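Ticket: VIP cards don't match the color trays / card wallet sleeves
Opened by: Asanka Dewan
Assigned to: Kojo Essien
Site: Fuvanthorpe front desk
Status: Closed

Asanka, Sunday, first note

Hi Kojo! Sorry to drop this on you over the weekend, but the VIP cards are driving me a bit nuts and I'd love to get it sorted before the Inden crowd checks in. You know how we went to three colored trays so the desk could grab the right card without reading anything? Well, the cards keep wandering. I got a call from Ukbridge asking why their guests had red ones when the sheet says blue, and I didn't have a good answer (I still don't, to be fair).

What I've tried so far: emptied all the trays and put everything back by the printed sheet. Checked the sheet against the order from Vasiliu. Moved the trays into one row along the back so they're all in reach. Attaching how it's laid out.

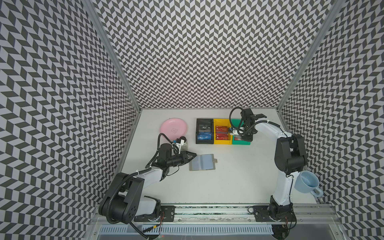
Trays at the back (black, yellow, green), card holder in front.

The yellow tray is all red cards, and I'm happy with that one. It's the black tray that bugs me. There's a dark card and a blue card in together, and they both say VIP, so whoever is on the desk has to stop and think. Is that a mistake in the sheet or did I read it wrong?

Kojo, reply

Hey! You read it right, the sheet is wrong. Black tray was meant for the dark cards only and blue should have had its own spot, but we only ordered three trays. Can you leave the blue ones in the wallet for now? I'll fix the sheet. Also, what's going on with the wallet itself, you mentioned sleeves on the phone?

Asanka, second note

Oh yes, the sleeves! So this is the other half of my complaint. The new wallets are nice, they really are, but some of the pockets are so snug that a card goes in crooked and then you're pinching at it with your fingernails while a guest stands there smiling at you. I went through 12 wallets this morning with a cup of coffee and 7 of them had at least one pocket like that.

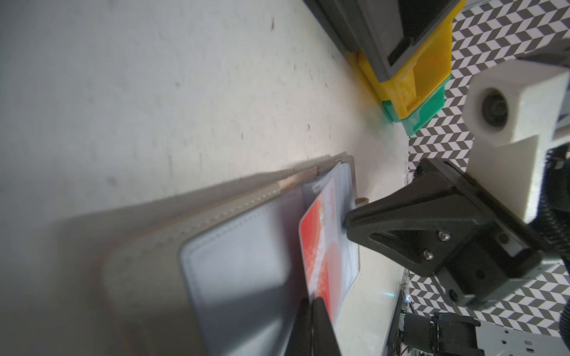

My worry is the edges of the cards, because we have 3000 of these coming and I don't want them scuffed before anyone has used one. The beige cover with the stitching is fine, no complaints there. What I'd watch is the chip: on the red card it's the little gold-colored patch up near one end, and I'd like the desk to hold the card by its edges and keep their thumbs off that bit. Going in straight makes a big difference too. If you tilt the card you end up fighting the plastic the whole way.

Kojo, reply

Got it. Try flexing the empty pocket open with a finger first, then slide the card in flat. If that doesn't do it, put the wallet aside and I'll ask Vasiliu for a swap. Please don't use hand cream to loosen them up, someone at Ukbridge did that and it was gross.

Asanka, third note

Ha, noted! Okay, flexing worked on 4 of the 7 and the other 3 are in an envelope with your name on it. New sheet is taped up by the desk, blue cards are staying in the wallet until we get another tray. Could it be a blue one, please? Closing this, I'll open a separate ticket if the swaps come back just as tight.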